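发件人：Teguh Liem
主题：Re: [听友列表] 明信片接力，下一站寄去哪

大家好，

刚把这周的信翻完，趁周一晚上还没困，先回一下老吴的问题。

老吴写道：
> 上期节目说书签已经到 Stadgate 了，可是播客主页上的地图还停在 Katen。
> 是漏更新了，还是我听错了？另外，现在报名还来得及吗？
> 我家那位也想收一张，她连勒芒和蒙扎都分不清，算不算数？

你没听错，地图是我漏了，对不住！Stadgate 那张是二月到的，收信的听友还特意拍了邮戳给我，结果我存进手机就忘得干干净净。今晚补上。
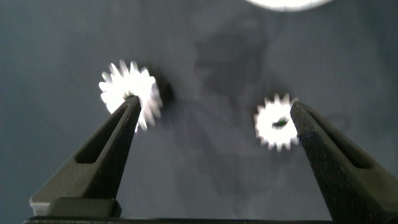 报名当然来得及。这一批书签印了 2,000 张，到现在寄出去的还不到一半，我柜子里的信封都快塌下来了。分不清勒芒和蒙扎完全算数，我自己刚开始听节目那会儿，还以为安全车也参加排名呢（别笑）。

再说说里程。有人问那个 3,916 公里怎么算的，是 Colletti 那一段，按两地直线距离量的，中途转了几次机我不管。要是按邮件真正走的路，恐怕得翻倍，可谁有本事去查啊。
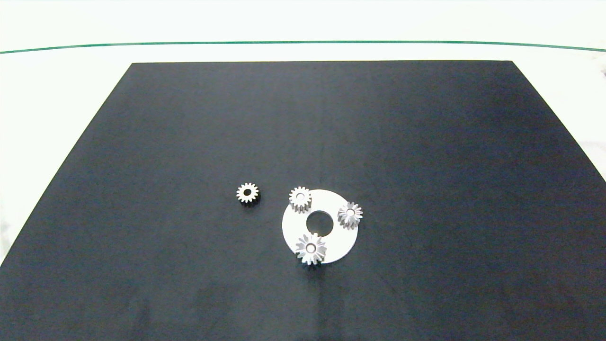 下一站我倾向寄 Jiang 那边，那儿有位听友说可以带着书签去看耐力赛，二十四小时全程举着（我劝他还是睡一会儿）。有别的提议就直接回这封信，记得回到列表，别只回给我一个人，上次就这么丢了两条好主意。
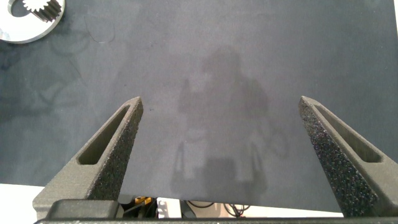
深灰色台面和两根夹爪手指

还有件小事：信封请用厚一点的。上回有一张到的时候折成了两半，正好折在方格旗中间，看得我心疼。邮票贴够就行，不用挂号，1,000 公里以内的平信都挺快的。
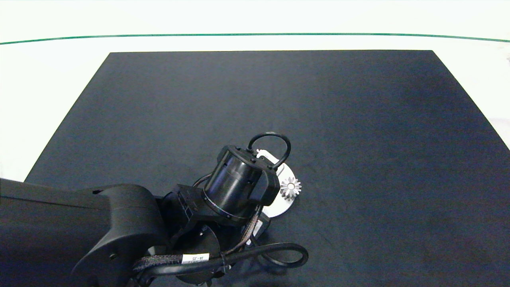 对了，问答特辑的问题我收到 70 条，里面关于雨胎的就占了一大堆，你们是有多爱下雨？录音前还能再交，轮胎以外的话题优先，求求了。

老吴，把你俩的地址单独发我，两张装一个信封寄。

Teguh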